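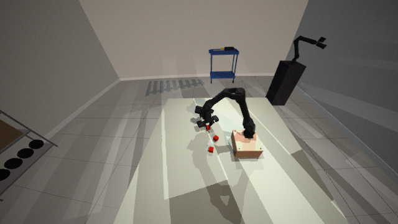

I run a small returns and repack operation, and I am trying to decide whether a pair of tabletop arms could take over one chore: picking small loose parts off a bench and putting them in a tray. I have been working through it in simulation before buying anything. My current setup has one arm on a small wooden box on the work surface, three red cubes next to it standing in for parts, and a second arm on a black pedestal toward the back of the room. The policy I trained picks a cube well enough in sim when the lighting is flat. When I turn on randomized light and shadow across the surface, the grasp rate drops.

Figures, so people don't have to ask. Flat light, 542 trials, 49 failures. Randomized light, same number of trials, and the failures more than double. Most of the failures are the gripper closing short of the cube or landing on an edge and pushing it away. A few are the arm going for a dark patch where there is no cube at all.

What I want to know:

Is the drop a lighting problem or a training problem, and how would I tell the two apart?

Assuming I fix it, does a sim result with cubes say anything about real parts? Mine are plastic caps, short springs and bagged screws. The bags worry me most.

Is anyone running this kind of chore unattended for a full shift yet, at home or in a shop? I have seen the demo videos. I am asking about ordinary days.

Controller is a Sunach, the stock one, with joint position control. Camera input is color only, no depth. The sim is Sondia with default contact settings except for friction, which I raised a little on the finger pads.

Posted by benchandbin

Despina Gashi

Taking the lighting first. Run the same policy with the true cube positions fed in directly, in place of camera input. If the failure rate under randomized light goes back to the flat-light figure, the arm and the grasp are fine and the vision side is what breaks. If you can't swap the input because the policy is end to end, do the cheaper version: log where the gripper closes relative to the cube center, and plot the error against whether a shadow boundary crosses the cube. A vision fault shows up as error that lines up with the boundaries. A control fault doesn't care where they are.

My guess is vision, from the dark-patch grasps. Hard-edged shadows next to small objects are difficult for a color-only policy that never saw them in training. Did you train with the randomized light on, or only test with it? You didn't say. If you only tested with it, you haven't found a limit of anything yet. Retrain with it on and expect the flat-light number to get slightly worse while the other one gets a lot better.

Check also that the shadow of the arm itself is in your training set. People randomize the lamps and forget that the forearm throws a shadow that moves with the motion. It lands near the part at exactly the point where the policy is making its final correction.

On cubes and real parts: a cube is close to the easiest thing you can ask a two-finger gripper to hold. It has flat parallel sides, it doesn't roll and it doesn't deform. Success on cubes tells you the reach, the calibration and the timing are acceptable. It tells you very little about the rest of your list. Going item by item:

Caps. Probably fine standing upright. On their side they roll when the first finger touches. Put down a thin rubber mat before you do anything clever in software.

Short springs. They tangle. If yours come in a heap, a gripper will lift two or three together and count it as one. We ended up with a vibrating plate ahead of the arm, and that part of the job has no learning in it at all.

Bagged screws. You are right to worry. The contents shift, the film reflects, and the place you would like to grip is different each time. We moved bags to a suction cup and stopped trying with fingers. Default contact settings in any simulator I have used will not give you useful results for a bag.

As to unattended running, I can only speak for our shop in Murcombe. We have one arm that moves molded caps from a mat to a tray. Over a month (it was December, so a short one for us) it logged 3074 picks and needed a person 32 times. That is good for a robot arm and poor for a machine. A bowl feeder doing the same job would have needed a person perhaps twice. The arm is there because we change parts often and the feeder would have to be retooled each time. If you don't change parts often, price a feeder first.

Someone is in the room whenever ours runs. The stops are short -- a minute or so, mostly re-seating a tray -- but they come in clusters, and an empty room at night would turn a one-minute stop into a lost shift.

Vlasta Dimitrov

I agree with most of that, but I would not retrain yet. Add depth first. A cheap depth camera sees the height of the part and is much less bothered by what the light is doing on the surface. In my case that removed nearly all of the false grasps on dark patches, with the same policy structure and less data. Shiny film is still a problem with depth, so it won't rescue your bags.

Two things to look at on the stock Sunach controller. Position control with no force limit will keep closing after contact. In sim this can look like the cube squirting out sideways, and it gets logged as a missed grasp. Cap the closing torque and rerun before you blame the lights. The other one is your raised friction. Put it back to default. High pad friction hides off-center grasps in simulation, and you will meet all of them again on the real bench.

For home chores my answer is no, not unattended. I have an arm on a Vasić base at home and have tried it on sorting cutlery and on picking up toy bricks. The bricks go reasonably well if they are spread out on a plain table. The cutlery was slower than doing it by hand, including the time spent watching it. Floors are worse than tables, and anything with cloth in it I gave up on.

Your chore is a better candidate than any of those: fixed surface, known parts, tray in a known place. I would start with one arm. A second one doubles the calibration work, and from what you describe it has nothing to do yet.

wrenlow

Just get a vacuum gripper, they pick up anything

Despina Gashi

They won't pick up springs. For caps it depends on whether the top is closed, so check that before ordering cups. Vlasta's point about closing torque is a good one and takes ten minutes to test, so I would do it ahead of my own suggestions.

benchandbin

Trained flat, tested randomized, so that answers that. Torque was uncapped. I have capped it and set friction back to default, and a new run is going now. The caps have closed tops. I will ask about a feeder for the springs and leave the bags to people for the time being.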